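My sister sang backup on the Bruvell tour for 60 nights, so I learned fast how to keep a singer's throat happy. Warm honey water before the show, nothing icy, and please, no dairy!

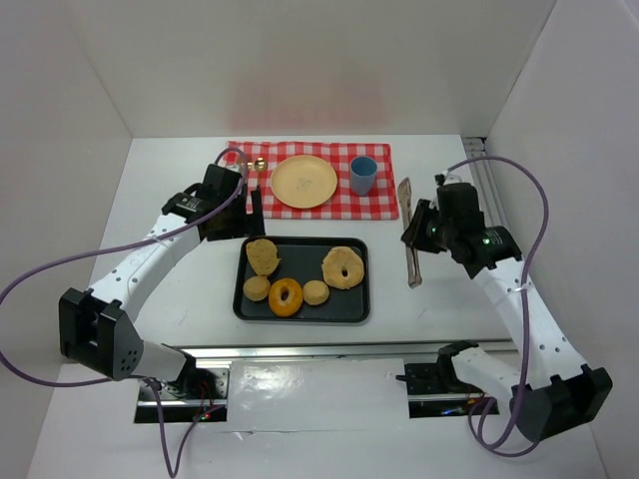 Page 107

Stage clothes next. Sweat marks come out if you soak the top in cold water and white vinegar the same night (I do it in the hotel sink).

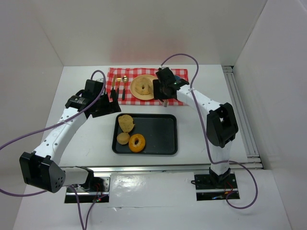

Sequins hate the washing machine, so turn the dress inside out and dab the lining with baby shampoo. Mafalda Gouveia taught me that one backstage and I've saved so many outfits with it. Dry it flat on a towel, or on a checkered cloth if that's what is on the table, and keep it away from the heater.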